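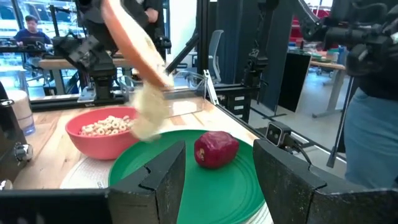

Monday. Finish tests, oil and wax on offcuts

Picked up where the last entry stopped. The offcuts from the Mahama job have been in the rack long enough to settle, so I started on them first thing. All ash except the narrow ones at the end, which are beech and marked with a B on the back. Some of the ash has a bit of heartwood in it. I kept those pieces apart because they go darker under any oil and would confuse the comparison.

Sanding first. Everything was at 150 from the planer cleanup, wait, no, I checked the disc and it was 120. Took it all through the usual steps and stopped at 200 by hand. The supplier's discs go finer, but the Movberg oil sat on top last time we went finer and stayed tacky at the ends. Dusted with the soft brush, then a dry cloth. No tack cloth this time, as it left a streak on the last set.

Raised the grain on half the pieces with a damp sponge and let them dry on the rack by the window before knocking them back. The other half went straight to oil. Pencil mark W on the wetted ones.

Movberg oil, first coat: wiped on with a cotton rag, left 15 minutes, wiped off across the grain and then along it. Went on easily. The smell is stronger than the Lalent and the door had to stay open. Rags are in the water bucket outside. Please keep doing this even for small jobs.

Lalent wax-oil, first coat: thicker, needs working in with the white pad. I used too much on the first board and spent a long time getting it off. A coin-sized blob does one offcut. Color is yellower than on the sample card, and more so on the beech. 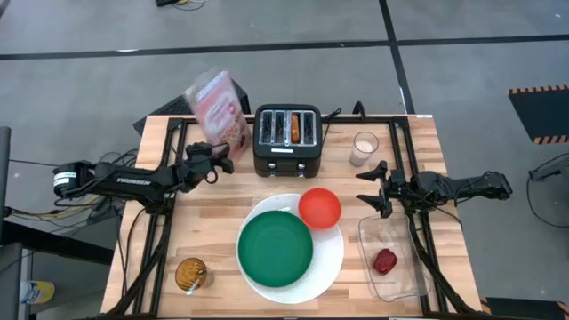 Entry last changed Monday by Jin-sol Ham

Jin-sol cut four more pieces after lunch so we could try the Lalent over a coat of Movberg. The tin says not to mix systems. We are doing it on scrap only and the pieces are marked X. Do not use that combination on the Mahama top, whatever it looks like.

Early notes on feel. The wetted pieces are clearly smoother under the hand after one coat. The ones that went straight to oil have a slight fuzz near the ends, worst on the beech. It may come off between coats with the gray pad but I would sooner do the sponge step on everything.

Planned for the spot tests: coffee, vinegar, red wine, plain water under a glass. Same order on every board, left to right with the pencil mark at the top. Wipe with a dry cloth only. Last time somebody used the dish sponge and we could not tell the stain from the scrubbing.
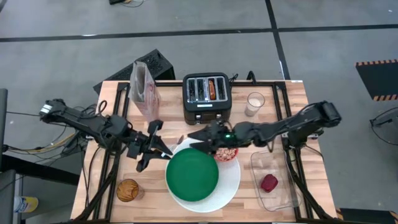

Stock and orders

Movberg oil: one tin open, under half left. Skin forming, so decant it into the small jar.

Lalent: enough for the second coat on these pieces and not for the real top. Arnon can send more but wants the order in writing.

White pads are low. Cotton rags fine, some 40 in the bag.

The lid on the spirit can is cross-threaded again. Needs a new can.

Still to do

Second coat on all pieces, including X.
Gray pad between coats, light pressure.
Ask Mahama whether the underside gets the same finish as the top. The drawing does not say.
Move the heartwood pieces to their own shelf and label them.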